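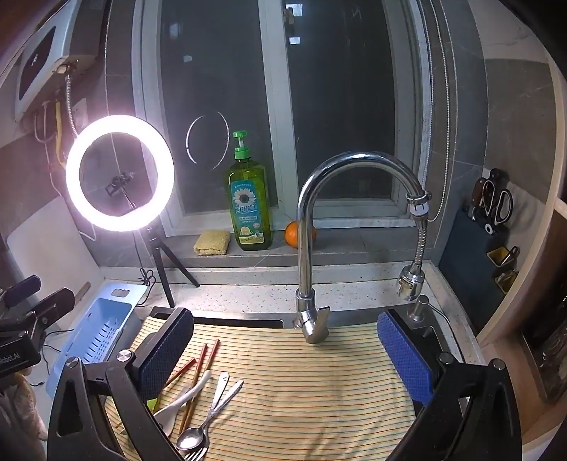 Print notebook, Sosau back room
14 March 2021
Job: Urnia, second anthology. Interior 48 pages plus cover, saddle stitched, run of 400.

Carried over from the last entry: the blue drum is still shedding a faint vertical line about a thumb's width in from the left margin. I cleaned it in December and wrote "fixed" in this notebook, underlined. I would like to withdraw the underlining.

Status this morning. All blue passes done except the two outermost sheets. Orange passes done on the inner sheets only. Everything else is stacked by the window with slips of paper sticking out of it, and each slip says something helpful like "other side?"

Registration. The Lungu story is the problem child and always was going to be. Ten-panel pages, borders in blue, flat orange dropped inside them with no trap whatsoever. I asked for trap when the files came in. I got a very nice email about how a small amount of misregistration would feel handmade. It does feel handmade. It feels as if somebody made it by hand on a moving bus.

What I tried, in order:

Ran the orange straight after the blue with no rest. Smearing on the back of every sheet, plus a gray tire track down the middle of page one of the story from the feed roller. Stopped quickly.

Let the blue rest overnight and ran the orange first thing. Much better on the tracks. Registration drifted to the right as the pile went down, slowly enough that you don't notice until you compare the top sheet with the bottom one and say a word.

Fanned the paper, reloaded in smaller piles, squared the guides again every time. Drift mostly gone. This takes forever. One side of one sheet now costs me almost 40 minutes with the reloading, which did not appear in the quote I gave in December, a document I now read as light fiction.

So, for anyone using this machine after me: small piles, guides snug against the paper without pinching it, and don't trust the first few sheets of any pile. They're always off to one side. I let them go by and use them as setup sheets for the next color.

Paper. We went with the Candel for the interior, the off-white, and I take back most of what I said about it. It soaks up the big blue solids well and the fold doesn't crack. The show-through is worse than on the last book. You can see it on the silent pages in the middle, where a ghost of the next page's balloons turns up in the sky. Anca Toma says it looks like the characters are about to have a thought. I'm letting her have that one.

The cover stock is from the end of an old order and there isn't any more of it. If I spoil more than our overage allows, some readers will be getting a cover in a different red and a story about variant editions.

Lettering. Two contributors sent in their balloons as part of the gray art instead of as a separate black layer, so the machine screens the text along with everything else and the letters come out with fuzzy edges, like they've been slept on. One of them resent the files within the hour. The other asked whether readers would really notice. I printed the page both ways and mailed the two prints over with no comment. New files arrived the next day, also with no comment.

For the next call for submissions I want this on the first line, in big type: text goes on its own layer, pure black, no soft edges. Last time it was on the second page of the guidelines, which evidently only I have ever visited.

Page order. I made a dummy by folding scrap and numbering it in pencil, as taught, and then imposed the book from memory, as not taught. The result was that the ending of the fisherman story ran ahead of its beginning. It read quite well that way. Anca pointed out that it also put the contents page on the inside of the back half. Re-imposed, checked against the dummy, checked against the dummy again by someone who isn't me. The master PDF is the one with "final" in the name only once. The others are in a folder and should be left to live out their days.

Spoilage so far: 34 sheets, all from the outer half of the book, and all but a few of them my doing. They've been cut down for notepads. If you get a phone message from me with half of a dragon on the back, you'll know.

Left to do on press: blue on the outermost sheets, orange on everything outside the center, then the cover. I had meant to start the cover this afternoon, but the red drum hasn't been out of its case since the flyers and I want to run it on scrap for a while first. It will come out pink to begin with. It always comes out pink.

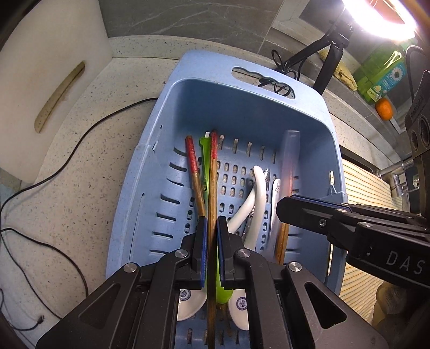

Nayara Dantas wrote back to say she'd hold off on the cover altogether and fold one complete copy by hand first, staples and all, before another sheet goes through the machine. Her point is creep. With this many sheets nested in one fold, the center pages stick out past the outer ones, and when it's all trimmed flush the middle of the book loses a strip off its outer edge. She wants to know whether I'd measured that or was planning to be surprised.

I was planning to be surprised.

Folded one. She's right, annoyingly and with a diagram. On the center spread the trim takes off enough to shave the tail of a balloon and to put the page number right on the edge, where it looks like it's trying to leave. The outer pages are fine. Pages nearest the cover have margins you could park in.

Options as I see them:

Shift the art toward the spine a little on each sheet, more as you get closer to the middle. This is the proper way. It's also too late for the center sheets, which are printed on both sides and which I don't intend to print again.

Trim less. We can leave the outer edge a touch wider than the spec and save the balloon. The book ends up slightly wider than the first anthology, and anyone who shelves them side by side will get to feel something about that.

Don't trim at all, let the edge come out in a bevel. Anca votes for this. Anca hasn't had to box them.

Going with the second, and applying the first to the sheets I haven't run yet, so the margins at least look like they belong to the same book. New master made for the outer sheets. It's called "final" too. I'm sorry.

Stapling test on the same copy. The long-arm stapler gets through the whole thickness with the cover on, if you lean. It doesn't get through if you merely press. The legs close flat on the inside about as often as they don't, and the ones that stand up can be tapped down with the back of the bone folder. Two staples, set in evenly from head and foot, use the cardboard jig hanging on the hook. Don't make a new jig. There are several new jigs already and they disagree.

Fold the sheets in small groups, then nest, then fold again as one. Folding the whole thickness at once gives you a spine like a bread roll.

Smudging: the blue still comes off on a thumb. It will go on coming off on a thumb for as long as anybody owns the book. The first anthology has a line about this in the colophon and I'd like to reuse it, with the spelling of "residue" corrected.

Colophon is otherwise ready apart from one contributor who has changed her credit again. She's now down as "pictures" where she was "art," and her co-writer is "words" where he was "script." I've set it the way they asked. It's on an outer sheet, so it costs nothing if they do it once more before I get there, and I haven't told them that.

Order of work from here:

Blue, outermost sheets, from the new master.
Rest them.
Orange, outer half, small piles.
Red drum on scrap until it stops being pink.
Cover.
Collate, with the radio, with whoever turns up.

The blue line in the left margin I've decided to live with. On most pages it falls in the gutter side of a panel border and disappears. On the Lungu pages it goes right down through a rain scene, and two people have now told me how much they like that touch.

Ink: one blue tube left after the one that's in. Ordered more. Kettle in the back room trips the same breaker as the machine, so please ask before making tea.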